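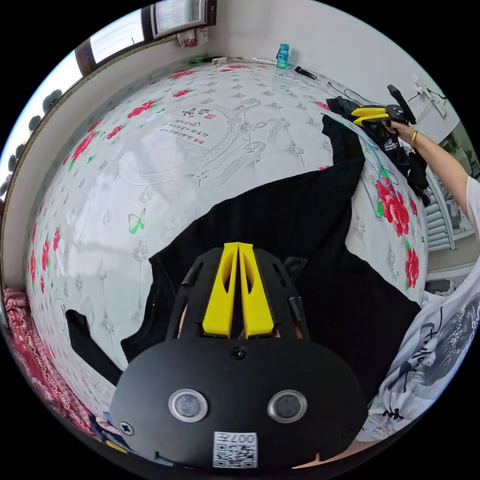 Camiseta negra extendida sobre la cama.

Cómo averiguar quién ilustró una cubierta de ciencia ficción sin firma

2020-03-07
Por Joana Pacheco
Imprimir | Enviar por correo electrónico

Muchos libros de bolsillo de ciencia ficción de los años 60 no dicen en ninguna parte quién pintó la cubierta. El editor compraba la ilustración, a veces a una agencia extranjera, y el nombre del pintor se quedaba en la factura. En mi fichero hay 2.583 cubiertas y sigo teniendo sin atribuir una buena parte. Este es el orden que sigo cuando llega un libro nuevo.

1. Mire primero dentro del libro

Busque en la página de créditos, en el reverso de la portadilla y en la solapa, si la hay. Algunas colecciones ponían el crédito en la última página, debajo del pie de imprenta, en un cuerpo muy pequeño. Anote también lo que parezca inútil: «maqueta», «diseño», «realización gráfica». No equivalen a la autoría de la pintura, y confundir al diseñador con el ilustrador es el error más corriente en los catálogos de venta.

2. Busque la firma con luz lateral

Ponga el libro sobre una mesa y acerque una lámpara por un lado, casi a ras. La luz de frente rebota en el plastificado y tapa los trazos finos. Recorra con una lupa las esquinas inferiores y después el lomo y la contracubierta, porque muchas ilustraciones dan la vuelta y la firma acaba doblada en el canto. Mire también dentro de las formas: cascos, rocas, el fuselaje de una nave. Si solo ve un monograma, cópielo a lápiz tal como está, sin interpretarlo.

3. Escanee la cubierta

Escanee a 500 puntos por pulgada y guarde el archivo sin comprimir. No aplique el filtro de destramado en esta primera copia: suaviza el punto de imprenta y se lleva por delante las firmas pequeñas. Haga una segunda copia, más ligera, para las búsquedas por imagen.

No fuerce el lomo para aplanarlo. Si el encolado está seco, se parte.

4. Busque la edición original

Casi todas las colecciones traducidas reutilizaban arte de otro país, y a menudo de otro libro. Un cuadro pintado para una novela sobre Marte puede aparecer aquí en una antología de relatos que no sale de la Tierra. Por eso conviene buscar por la imagen y dejar el título para después. Pruebe con la imagen girada en espejo, ya que algunos talleres invertían la película para dejar sitio al rótulo.

Yo empiezo por la base Fikwood, que permite filtrar por motivo y por década, y sigo con los boletines de aficionados, que suelen tener mejores datos aunque cueste más leerlos.

5. Compare el estilo, con prudencia

Si no aparece nada, queda la comparación. Fíjese en cómo se resuelven las manos, los bordes de las sombras y los fondos, que cambian menos que los temas. Durante años di por obra de Kaede Shibata tres cubiertas de la colección Kurkar, de la editorial Kesance, por las figuras alargadas y los cielos de veladuras verdes. Una resultó ser de un imitador contratado cuando ella dejó de entregar. Las otras dos siguen en mi fichero como «atribuida a Shibata» – con eso basta hasta que aparezca un documento.

6. Anote la fuente

En cada ficha escriba el nombre, el grado de certeza y de dónde sale el dato. Uso tres grados: acreditada, firmada y atribuida. Si la información procede de otra persona, ponga quién es y en qué fecha se lo dijo. Una atribución sin fuente se copia de un catálogo a otro y después no hay manera de saber quién la hizo primero.

En octubre reviso todas las fichas del tercer grado, de la más antigua a la más reciente.

Imprimir esta página | Enviar a un amigo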